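September, entry 19
Adhesion of tapes to finished and raw wood, second round

Carried over from last time: Padmavathi wants a recommendation for which tape the finishing room should use when masking edges before the oil coat. The old stock pulls fibers on ash and leaves residue on everything else. Elba says residue is the bigger complaint because it shows up after the oil goes on and the piece has to be sanded back.

Conditions: room at 70 F when I started, a little warmer by lunch. Humidity meter on the shelf is reading wrong again (it said 4 percent), so no humidity figure for this round. Kristýna is going to bring in the one from the Triscombe room.

Boards: ash, birch, and the pale offcuts from the Szekeres job. All planed, then 180 grit by hand, wiped with a dry cloth. I didn't use the tack cloth this time. Last round I think it left wax on the surface and made every tape look worse than it is.

Procedure, same as before except where noted:
Strip 8 inches long, one end folded over for a tab. Lay down, one pass with the rubber roller, no extra pressure. Leave 2 hours. Pull at a low angle with the spring scale hooked on the tab. Read the highest steady value, ignore the jump at the start. Three strips per tape per board.

The jump at the start is annoying. Bonifacio suggested lifting the first half inch by hand before hooking the scale and that helped a lot. Write this into the procedure sheet.

Results, ash:
Old stock: high pull, fibers on all three strips.
Zurnar low tack: lowest pull, no fibers. One strip had lifted at the end before I got to it.
Zurnar medium: steady, clean on two, slight haze on the third. Haze came off with mineral spirits.
Trarkix: pull close to the medium, clean on all three.

Results, birch:
Same order. Old stock left residue but no fibers. Trarkix clean again. The low tack lifted on two strips out of three, so I don't think it will hold overnight, which is what the finishing room needs.

Szekeres offcuts: not finished. Ran out of flat pieces. Two of the ones I had were cupped enough that the roller missed the middle, and I threw those readings out.

Scale check: hung the 700 g weight before and after. Before, 700. After, 690. Probably friction in the hook, but I'll clean it and check again before the overnight run. If it still reads low, borrow Araceli's.

Colored tape is a separate question. Araceli uses it for marking boards by grade and wants to know if it can stay on through storage. I have not tested it on anything yet. Plan is one strip of each color on birch, left for two weeks, looking for dye transfer as well as residue.
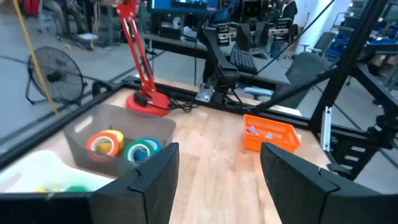

Colored rolls in the gray bin: red-orange, yellow, green, teal-blue.

Dye transfer will be hard to see on ash with the grain being what it is, so birch only for that. Put a bare strip of board next to each one for comparison and cover half of it with card to keep the light off.

To do:
Overnight run, Trarkix and Zurnar medium only, birch and ash.
Order more Trarkix. The 1 inch width, the finishing room doesn't want the wide one.
Ask Elba which oil they are on now. If they changed, the bleed test from the last notebook has to be repeated.
Flat offcuts from Bonifacio, six pieces if he has them.

3:40 pm, strips for the overnight run are down. Pull first thing.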